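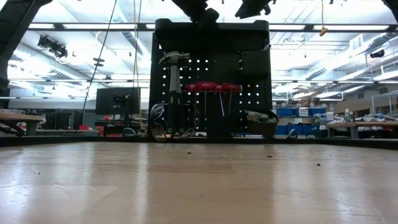

Figure 1. Tool organizer task, view of the fixed camera. Hammer, two hex keys, safety glasses at the base.

Lecture notes, part 4: Learning from demonstrations when the objects are thin or transparent
Seija Lahtinen
Version 07/04/2021

4.1 Why this task
In part 3 we trained a policy on blocks. Blocks are kind to the camera. In Figure 1 the difficulty is higher: the lenses of the glasses are clear and catch bright reflections, and the shafts of the hex keys are thin. Also the pegboard lets the light through its holes, so the background of each tool changes when the camera is moved even a little.

4.2 Data
The Flillari set has 1020 demonstrations of this task, all by teleoperation. We keep 113 of them for testing and never touch them during training. Please do the same in your homework — last year two groups mixed the sets and their results could not be used.

4.3 Method
The policy receives the image and the joint positions, and predicts a chunk of 48 actions. Only the first half of the chunk is executed, then we predict again. Compare with the Niskanen baseline from part 2, which predicts one action at a time and drifts when the operator made a pause.

4.4 Result
Training was stopped after 400 epochs. The hammer was the easiest object for both methods. With the hex keys, chunking helped clearly. With the glasses it helped less, and we think the error comes from depth and should be studied apart from the policy.

Homework: repeat the training with half of the demonstrations. Write one page on which object suffers first. Deadline is the end of June.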